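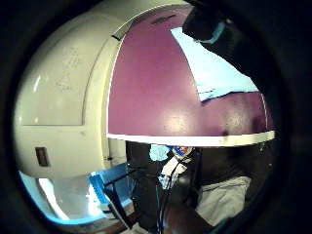 Bookshops & Events / Checklists

Walk-through before a children's author visit: Prinari Books, back room

Filled in by Stavros Chrysikopoulos, with remarks. Visiting author: Bülent Karaca, reading from his middle-grade novel Brolach, which concerns a girl, a lighthouse and a great many eels. Ages eight and up. Doors at 3:30 p.m.

1. Exits
Rear door opens fully from inside: YES
Comment: It opens fully if you lean. I have asked for it to open without leaning. Re-check before the March visit.
Path to rear door clear: NO, then YES
Comment: Blocked by a spinner rack of bookmarks. Moved. It will be back by morning, it always is.
Exit sign lit: YES

2. Capacity
Posted limit: 50
Tickets given out: 50
Comment: This leaves no room for the author. Three families have been moved to the second reading and were nice about it, two of them sincerely.

3. Shelving and displays
Tall cases fixed to wall: YES, all but one
Comment: Case 13 (poetry) has one bracket where it should have two. Seating to be kept on the other side of the room until it's fixed. Poetry customers have been told and took it well.
Book stacks no higher than a seated child: NO
Comment: The Petchrat paperbacks had been built into a tower with a twist in it. Very handsome. Taken down to knee height. Whoever made it should apply to architecture school.
Heavy hardcovers on lower shelves: YES
Comment: Includes the illustrated atlas, 253 pages and the weight of a decent ham.

4. Floor and seating
Rug edges taped: YES
Comment: Tape is bright yellow. It does nothing for the rug.
Folding chairs checked for pinch points: YES
Comment: Two chairs retired. I found the pinch points personally.
Aisle wide enough for a wheelchair or stroller: YES, after the front row gave up a chair at each end

5. Electrical
Cords taped or covered: YES
Extension cords plugged into other extension cords: NONE
Comment: There was one. We don't need to discuss it.
Microphone tested: YES
Comment: Hums in F. Mr. Karaca says he can read over it.

6. Food and allergies
Snack ingredients posted at the door: YES
Nut-free: YES
Comment: The launch cake is shaped like an eel. The icing is gray. Ingredients are fine, but I can't speak for morale.
Drinks kept off the signing table: NO
Comment: Fix before doors. Last year's cocoa cost us a box of signed first printings.

7. Children and signing line
Two staff in the room at all times: YES
Parents told to stay on the premises: YES, by email and again on the ticket
Comment: Some will still go for coffee. Get a phone number at the desk.
Line runs along picture books and does not cross the stairs: YES
Photo permission slips ready: YES

8. First aid and contacts
Kit stocked: PARTLY
Comment: Plenty of slings. No small bandages. For a room full of third graders this is the wrong way round. Buy bandages.
Incident form at desk: YES (form 3380, the new Proveveck pad; the old pad is for scrap)
Emergency numbers by phone: YES

RESULT: PASS WITH CORRECTIONS
Still to do before doors: bandages, drinks off signing table, chairs away from case 13. Rear door and second bracket go on the repair list.

Signed: S. Chrysikopoulos
Copy to the desk, copy to Mr. Karaca, who asked whether the eels needed a permit. They do not.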